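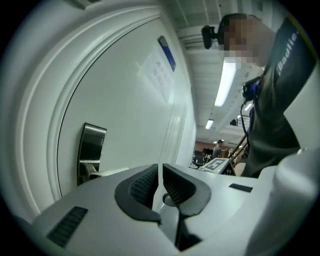

# Posting and Maintaining Signs on Interior Doors

Revised June 1, 2025

Departments at the Wircombe site are responsible for the signs on their own doors. The procedure below covers preparing the door, placing a paper sign, adding a room label, and removing both without damage to the finish. It applies to painted and factory-finished interior doors. It does not apply to fire doors, glass doors, or exterior doors, for which a request must be sent to the Facilities Office.

## Before you begin

Confirm that the sign is needed and that no current sign carries the same message. A door should hold no more than one paper notice and one room label. If an older notice is still in effect, combine the two texts and print a single sheet.

You will need:

- the printed sign, on plain white letter-size paper or smaller
- removable mounting strips or low-tack tape
- a soft cloth and mild dish soap
- a pencil and a short level
- a room label, if the existing one is missing or out of date

Do not use staples, tacks, packing tape, or double-sided foam tape. Foam tape was withdrawn from the supply room in January after it pulled paint from several doors in the Millet wing.

## Preparing the text

Print in black wherever possible. Red and pink inks fade under ceiling lights and become hard to read from a normal standing distance. If color is required for a warning, use it for the border or the heading and keep the instructions in black.

Set the heading in bold type at least 30 points high. State the instruction first and the explanation, if any, second. Include the name of the department and the date on which the sign should come down. Signs without a removal date may be taken down during the regular building walk.

## Cleaning the door

1. Wipe the area with a cloth dampened in soapy water.
2. Wipe again with clean water.
3. Dry the surface and wait 30 minutes before applying any adhesive.

Glossy doors often look clean when they are not. Hand marks collect near the handle and along the opening edge, and tape applied over them will lift at the corners. Avoid alcohol wipes on painted doors.

## Placing the sign

1. Hold the sheet against the door at eye level. Keep it well above the handle or recessed pull so that hands do not brush against it.
2. Check that the sheet does not cross the door edge, touch the frame, or cover a vision panel.
3. Mark the two upper corners lightly with the pencil, using the level.
4. Attach the upper corners first, smooth the sheet downward, and then attach the lower corners.
5. Open and close the door fully. If the paper catches or flutters, move it farther from the edge.

On doors with a recessed handle plate, leave the whole plate uncovered. Arrows and "pull" or "slide" stickers belong beside the plate and should never be placed on the grip.

## Adding a room label

Room labels are small printed strips issued from the Bandeo label system, in blue for work areas and gray for storage. Place the label close to the upper edge of the sign, leaving a narrow gap between the two. Where there is no sign, place it at the same height, near the opening side of the door.

The label must match the floor plan exactly. The site register lists 2,010 labeled doors and cabinets, and a single wrong entry can send a delivery or a repair crew to the wrong building. Report any mismatch before printing a replacement.

## Removing a sign

Pull mounting strips slowly and parallel to the door. For low-tack tape, fold one end back on itself and draw it away at a low angle. If residue remains, hold a warm, damp cloth against it for a minute and rub gently. Scrapers and abrasive pads are not permitted.

Chipped or stained areas should be reported through the Facilities Office with the door number. Please do not cover damage with another sign.

## Supplies

Mounting strips are stocked in boxes of 300 at the Vusside supply room. Departments may draw what they need for the current month. Replacement labels are printed on request and are normally ready the next working day.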